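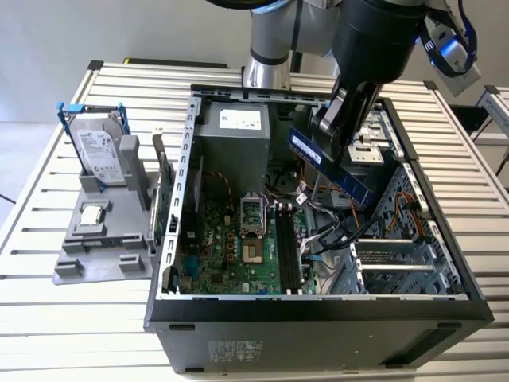 Tower on its side, panel off. CPU socket open, two black memory slots right next to it.

RAM before or after the CPU? Old office tower

Posted 2025-10-28 by Philomena Gyamfi

Hi all, quick one, need to get this going tonight if I can. Putting a desktop back together for my mom, she got it from the Fotthorpe office when they cleared out. Green board, two memory slots, power supply is still in and so are most of the cables. Processor is out at the moment, bracket over the socket is up.

I have one blue stick of RAM ready to go in. Does it matter if the memory goes in before the processor? And which of the two slots if I only have the one stick? No numbers on the board that I can make sense of, and the manual is long gone. Also there are orange and yellow wires running through the drive cage and I'd rather not pull them out if I dont have to.

Paid 46 dollars for the RAM so would like to not snap it. Thanks!!

Benedicta Bawa
CPU first. Not a law or anything, the board won't care, but with the socket open you really don't want to be leaning over it and pushing hard on something right beside it. A dropped screw or a finger on those contacts and you're shopping for a board.

So: processor in. Line up the little triangle or the notches, whichever yours has, let it drop in with no pressure, bracket down, lever down. Paste, cooler, cooler fan plug. Some coolers hang over the memory slots, so hold yours in place dry first. If it's going to cover the slot, do the RAM before the cooler goes on.

Then the stick. Open the clips at the ends of the slot (some boards only have one that moves). Find the notch in the gold edge of the stick, its off center, match it to the bump in the slot. If it doesn't match, turn the stick around. If it doesn't match that way either it's the wrong type and no amount of pushing will fix it, send it back. Thumbs on both ends, straight down, harder than feels nice. Clips should come up by themselves.

One stick in a two slot board: usually the one labeled 1 or A1, the tiny print is often right at the end of the slot. Can't find it? Try one, if it beeps or no picture, power off, unplug, try the other.

Leave the drive wires where they are, no reason to touch them.

wallner_fan6
either slot works. did mine in like 6 minutes. unplug it first obviously

Philomena Gyamfi
Ok doing CPU first then. Found a tiny "1" by one of the slots so going with that. Still need thermal paste, store's closed, so tomorrow.

Related
Letus desktop beeps twice, no picture
How much thermal paste is too much
Sanance power supply fan not spinning
Can I mix two different RAM sticks?
Removing a drive cage without taking the board out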